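The Robot That Takes Computers Apart (Very, Very Carefully)

8 September 2020

214 shares | 17 comments

I have killed exactly one computer in my life with my own hands. It was a hand-me-down tower, I was trying to clean the dust out of it, and something went snap that I still can't name. So when Wardale invited visitors in to watch a robot work on old desktop PCs, I signed up before I had finished reading the email.

Wardale is a repair and recycling outfit on the edge of Reltside, in one of those long low buildings you drive past for years without wondering what goes on inside. They take in up to 850 office machines a month (schools, insurance offices, the county) and most of the taking apart is still done by people with screwdrivers. The robot project is called Yook. I asked what it stood for and got three different answers, so I'm going with nothing.

We were a group of 4, plus our guide, and I'll admit I'd pictured something bigger. I wanted sparks! I wanted a factory floor! What we got was a metal work table, a regular desk with a laptop on it, and an arm going about its business over a PC lying on its side with the panel off. After a minute I was hooked anyway. The motherboard was the star of the day, and in particular the processor, that little square everybody pays so much for. 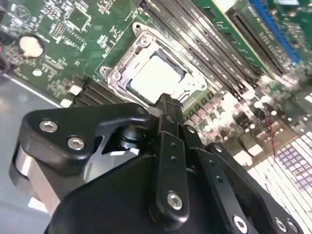
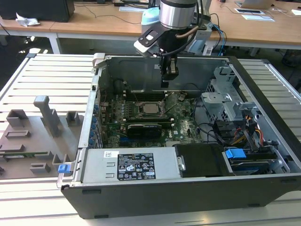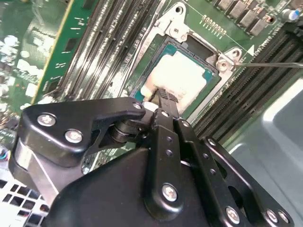 Why the middle of the board is the hard part

I figured the big pieces would be the challenge. Nope! A hard drive or a power supply is a nice solid brick, our guide explained, and bricks are easy to grab. The processor sits down in its socket with a metal frame around it, and everywhere you look there's something tiny you could knock loose on the way in. Then there's the thermal paste, the goop that goes between the chip and its cooler. On one processor it had turned into a lumpy white crust, like old toothpaste, and a black fingertip went right up against it. I held my breath. I think we all did.

The arm moves slower than I expected. Somebody in our group asked if it could go faster, and the answer was sure, if you don't mind buying motherboards. The team has logged 1147 practice runs since January, and they talk about the bad ones much more cheerfully than the good ones. I heard a long story about a screw that I won't repeat, mostly because I lost the thread halfway through.

What I liked best was the gray plastic fixture beside the computer, all posts and blocks and little slots. It's 3D-printed, and to me it looked like a model of a very small, very odd city. I would happily have taken it home for my desk.

So is it coming for anyone's job? I asked, because you have to. The folks on the benches at Wardale seemed more interested in whether it would take over the sticky, fiddly stuff so they could get on with testing parts. One of them told me she'd hand it every crusty processor in the building tomorrow morning. A sister shop in Skatport is supposed to get its own setup next, once the budget comes through.

If you want to go, visits are free but you do need to book, and they've had 300 people through so far. Wear closed shoes. Parking is around the back, past the loading dock, and the sign is easy to miss (I missed it twice).

My own dead tower is still in the garage. I'm thinking of dropping it off.

Contact the magazine | © 2020 All rights reserved | Back to top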